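Sweeper (association football)

The sweeper is a defensive position in association football. The player lines up behind the main line of defenders, has no direct opponent to mark, and deals with balls and runners that get past the other backs. The position is also known by the Italian word libero, meaning "free". In English usage the two terms overlap, although some writers keep libero for a sweeper who also moves forward with the ball.

Origins

Early forms of the position grew out of systems in which a midfield player was withdrawn to give cover against stronger attacks. The Swiss verrou, or "bolt", of the 1930s is usually given as the first organized version. One defender slid across behind the others according to the side on which the ball was being played. Italian teams later made the spare defender a fixed part of the system known as catenaccio, in which the other backs marked opponents man for man.

Role and technique

The sweeper's starting depth depends on the pace of the opposing forwards and on how far upfield the rest of the team is pressing. A deep sweeper has more time to reach a long pass but leaves a gap that midfield runners can use. A shallow sweeper closes that gap and accepts a greater risk from balls played over the top. 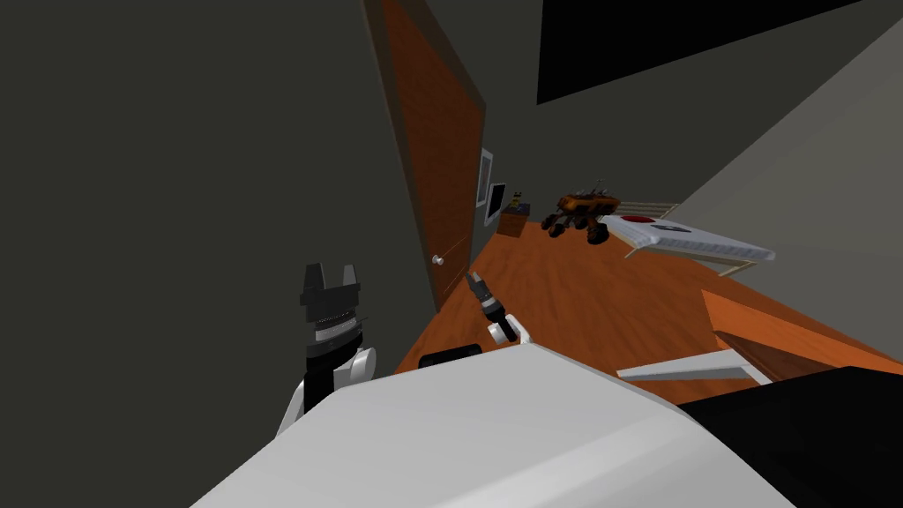 Simulated interior view with a wood-grain door set in a dark gray wall.

The main tasks out of possession are covering the channel between the center back and the fullback, picking up a forward who has beaten his marker, and attacking loose balls after an aerial contest. The sweeper seldom makes the first challenge. Since the position gives a view of most of the field, the player often directs the marking and calls the line forward after a clearance.

In possession the sweeper receives from the goalkeeper or from a back under pressure. A team with a good passer in the role can start attacks from deep. When the sweeper carries the ball into midfield, a holding midfielder or one of the marking backs is expected to drop into the vacant space.

Relation to the offside law

Under the offside law, an attacker in the opponents' half is in an offside position if nearer to the goal line than both the ball and the second-last opponent. The goalkeeper is normally the last opponent, so a sweeper standing behind the backs is commonly the second-last and sets the effective line for the whole team. Forwards can then stand level with the sweeper and behind their markers without penalty. A side using the role therefore cannot easily play an offside trap. Coaches who prefer a high line count this as the chief fault of the system.

Decline

Zonal marking spread widely in the later part of the 20th century, and the flat back four became the normal arrangement in most professional leagues. In a zonal line each defender covers the next, and a spare player behind them is of less use against a team with a single forward. The 1992 ban on goalkeepers handling deliberate kicked passes from teammates also took away a safe outlet on which deep defenders had relied.

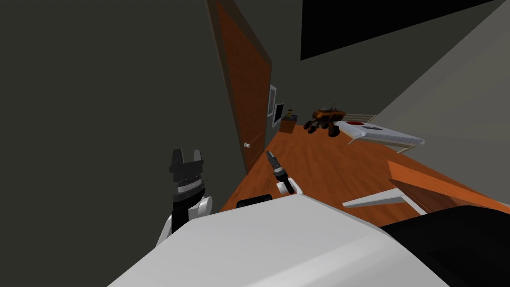 Parts of the role passed to other positions. The middle player in a back three often covers behind the two outer center backs but steps level with them when the ball is cleared. The sweeper-keeper, a goalkeeper who comes well outside the penalty area to meet through passes, covers much of the ground once held by the sweeper. Building play from the back is now asked of all center backs.

Use in amateur and youth football

The position lasted longer at lower levels, where an extra covering player makes up for uneven pace and loose marking. Ga-eun Kwon's coaching manual The Spare Back reviews 135 matches from the Honitz district youth league and finds a fixed sweeper in 24 of them, mostly in the younger age groups. Kwon advises against keeping one child in the role for a full season, on the ground that the player gets little practice in marking a direct opponent.

See also

Catenaccio
Center back
Man-to-man marking
Offside trap
Sweeper-keeper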